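Call for participants: locker and storage work, second round

Nurnudach is looking for people to help us decide whether to spend money on machines. We run shared buildings with shared lockers, and for two years vendors have been telling us that opening, checking and closing those lockers can be handed over to a robot. Maybe so. The quote from Mazurek comes to $2,496 a month per unit, with setup billed on top. Solberg wants $2,121 and a longer contract. Neither would tell us in writing how many doors a unit gets through in an hour, or what happens when a key is left hanging in the lock.

So before anyone signs, we want our own numbers. Participants work through locker tasks with a gripper in the hand, and we record how the task goes. The doors are ordinary metal ones with recessed pulls and small key locks. If you have ever fought with one of these you already know more than the brochure does.
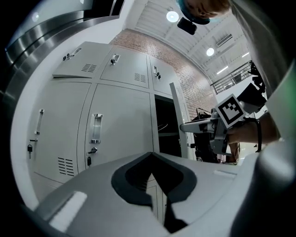
What you would do

Open and close locker doors with the grippers, at upper and lower heights. Work at the pace you would keep on a normal shift. Tell us where you got stuck. We mean that last part - a session with no complaints in it is not much use for a budget.

You will also fill in a one-page sheet after each session. It asks which doors gave you trouble and whether you would want to do this for a full day. The first version had a five-point satisfaction scale on it, which we have taken off. Everybody circled four.

Sessions are 70 minutes with a break. We ask for three sessions per person, at least a day apart. The site is indoors, on a tiled floor, with an elevator right next to the lockers.

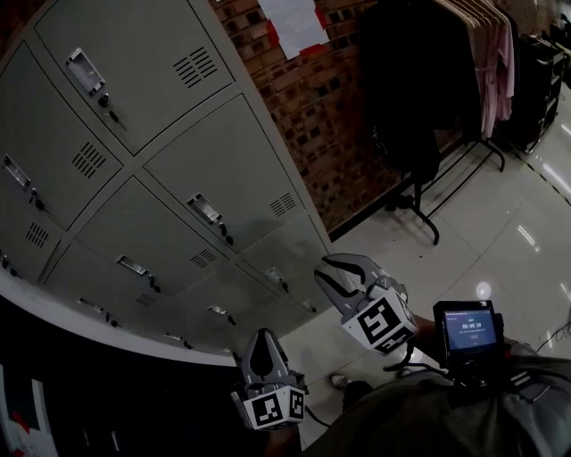

Jallico, Aug 19, 2018

We have 56 places in this round. The July round filled up with people who already work with equipment, and their results looked a lot like the vendors' results. This time we would like cleaners, front desk staff, movers, retail workers and anyone else who deals with storage for a living. Left-handed people are very welcome.
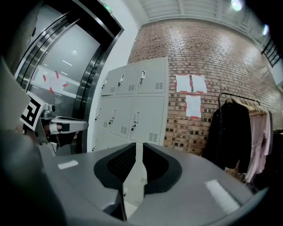

Who can apply

You must be 18 or over and able to stand, bend and reach for the length of a session. No technical background needed. Please don't apply if you work for a company that has quoted us, or if you sell for one.

Pay and costs

We pay $56 per session, at the end of the session, whether or not you finish the tasks. Local transit is refunded with a receipt. Parking is not.

What happens to the results

They go into the equipment plan for next year, next to the quotes. A door that takes a person two tries is a cost, and so is a door that takes a machine two tries and then a service call. The sales material leaves out the second kind. We intend to put both on the same sheet and see which line items survive. 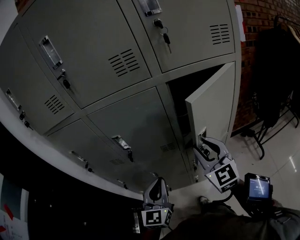 It is quite possible that we end up buying nothing, or that we replace a few locks and call it a year. Participants get a copy of the summary either way, with names removed.

To apply, write to Jacinto Rosales, equipment planning, Nurnudach. Give your current or most recent job, your height, which hand you favor and the times you can't do. No résumé, please.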